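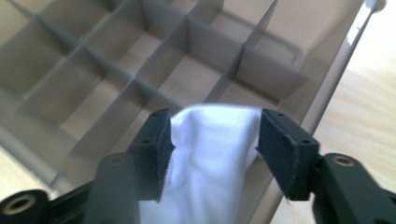
Gangadharan Thampi writes that he bought two of these for socks and undershirts and wants to know whether the inside walls can be taken out, as his winter socks fill a cell and a half. They can. Every interior divider lifts out by hand, and the outer walls stay in place.

Cundiron Drawer Organizer, Grid Model
Sold by Ullimport
Item no. 573

General
The Grid Model is an open-top plastic box for small folded textiles: socks, underwear, handkerchiefs, baby clothes, cloth napkins. Thin upright dividers run in two directions and cross to form square and rectangular cells. The plastic is gray and semi-translucent. The outer wall stands higher than the dividers, so a stack of boxes rests on the rims and clears the contents.

Specifications
Color: gray
Material: polypropylene
Empty weight: 770 g
Outer length: 500 mm
Outer width: 248 mm
Lid: none
Assembly: dividers ship flat and slot together at the crossings

Fitting the dividers
Set the long dividers first, slots facing up. Press the short dividers down over them until the top edges are level. A divider that sits proud at one end has usually missed its slot in the outer wall – pull it up and start again from that end. To make a larger cell, remove a short divider completely. Cutting a divider is possible with a fine saw but voids the return.

Loading
Fold or roll each piece to the height of the divider. Thin white cotton can be bunched and pushed in, though it takes more room that way and tends to spread over the wall into the next cell. Items thicker than a bath mitt should go in a double cell.

Care
Wash by hand in lukewarm water with dish soap. Remove the dividers before washing, as lint collects at the crossings. Not suitable for the dishwasher. Dry fully before putting clothes back in.

Replacement parts
Long divider, single
Short divider, pack of four
Dividers from the older Gounder series are thicker and do not fit.

Availability
In stock. The next delivery to the Unmont warehouse is due in December. Questions on parts and drawer sizes go to Quyên Chu at the order desk, mornings until 11:30.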